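The Long Life of a Winter Sweater

By Leonilde Gouveia

January. Radiator clanking, window fogged, and a pile of knits on the bed that I have been avoiding since the holidays. Nine of them. I own nine sweaters and wear two. You probably do the same.

The two I wear are the worst looking. One navy crewneck from the Ebihara outlet, bought in a rush before a train. One gray thing with a rolled collar that belonged to my uncle in Lorndale. Elbows gone twice, fixed twice. The other seven are nicer and stay folded. Why? That's what I wanted to find out, so I spent a few weeks bothering people who know more about yarn than me.

First stop, the mending room at Zikholm. It used to be a mill town. Now it has one short street of shops and a room above the pharmacy where six menders work on other people's clothes. Wool mostly. Some cotton. A lot of cashmere in January, all of it with moth holes, all of it dropped off by someone embarrassed. They take in 38 pieces in a normal week and more after a cold snap. Everybody wants it back tomorrow.

No talking for the first hour. They just sew. Then coffee, then everyone talks at once.

What wears out first, I asked. Cuffs. Then elbows, then the hem. Ribbing takes the worst of it, all that pulling on and off, hands shoved up sleeves, people yanking the bottom edge down over their hips when they stand up from a desk. A good rib springs back. A cheap one goes wavy the first winter and never recovers, and you end up with that frilly bottom edge that makes a plain sweater look like a lampshade.

You can fix it, sort of. Thread a fine elastic through the wrong side, two rows, not too tight. Or pick up the stitches and knit the whole band again -- slow, and it costs more than most people paid for the sweater. They do it anyway for the ones that matter. A fisherman's pullover was on the table the day I visited, its third hem since it was made. Same color each time, more or less. You could see the bands if you looked for them, and the owner apparently likes that.

Second stop, Virholm, two hours north and colder. Small knitting workshop, 13 machines, a lot of lint. They make ribbed fabric by the roll and sell it to people who cut it up into tube skirts, turtlenecks, baby leggings. I got a tour that was mostly shouting over the noise. Learned the basics. Rib is just knits and purls stacked in columns. The knit columns come forward, the purl ones sink back, and the whole cloth folds up on itself a little like an accordion. So it stretches sideways and hardly at all up and down. Fine ridges for close-fitting stuff, fat ridges for scarves and blankets.

Black is the hard color, they said. Shows every bit of fluff. Hides every mistake too, until you take it outside in daylight and there's the dropped stitch, plain as anything. I bought a yard of it, having no plan. It's behind me now. 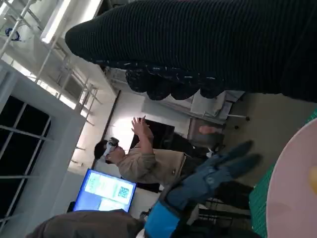 How often should you wash a wool sweater?

Two or three times a season is plenty if you wear a shirt under it and air it out overnight. Cool water, a wool soap, no wringing. Roll it in a towel, press, and dry it flat away from the heater.

The washing question got me more arguments than any other. One mender swears by hair shampoo. Another says never, vinegar only, and a third sends everything out and won't discuss it. What they agreed on was drying. Do not hang it. A wet sweater on a hanger grows, and the shoulders get those two little horns. I have three with horns. Had no idea it was me.

Storage next. Fold, don't hang, same reason. Clean before it goes away in spring becuase moths go for the dirty bits, soup and sweat and so on. Cedar helps a little while it still smells. A zipped bag helps more. If you find a hole, freeze the sweater for a few days inside a sealed bag, let it thaw, freeze it again. Then look at whatever was sitting next to it in the drawer.

And pills. Everyone hates pills. Short fibers working loose and rolling up wherever there's rubbing, under the arms, where the bag strap goes. Softest sweaters pill the most, so the lovely squishy one in the store is often the one that looks tired by February. A battery shaver does the job. Go slow near the seams, I cut a hole in a sleeve last year and had to pretend it was a moth.

Price tells you less than you'd think. The Virholm people make the same rib for a cheap label and an expensive one, same yarn, same machine, and they wouldn't say which ones. Look at the seams instead. Turn it inside out right there in the shop. Are the shoulders reinforced with tape or a chain of stitches? Does the cuff snap back when you tug it? Hold it up to the light, see if the knit is even. Takes a minute. The sales clerk will stare, let them.

They run 1,000 yards on a good day up there, which sounded like a lot to me until I saw how quickly it left the building. One van, backed right up to the door, engine on. The driver wore a sweatshirt.

Back to my bed and the nine sweaters. I did a sort. Two to wear, obviously. Two to mend, one of those for the horns -- you wet the shoulders, pat them flat, leave it. One mustard cardigan to my sister, who has wanted it since college and been fairly quiet about it. One to a thrift shop. One felted by accident in a hot wash, now stiff as a placemat and going to be mittens. The last two I don't know. They're fine. Good wool, good seams, passed all the tests. I just never reach for them.

I asked about that at Zikholm, the not-reaching. The oldest mender shrugged and kept sewing. Said people wear what they can put on without thinking, and that the neck is usually the problem. Too high, too tight, scratches a bit right under the chin. So I went home and tried both on and she was right, it was the neck on one of them. The other is just a green that I don't like and should of returned.

The necks can be opened up, by the way. Unpick the bind-off, do it again looser with a bigger needle. An evening's work for somebody patient. I've put it in the bag with the mending and the bag is by the door.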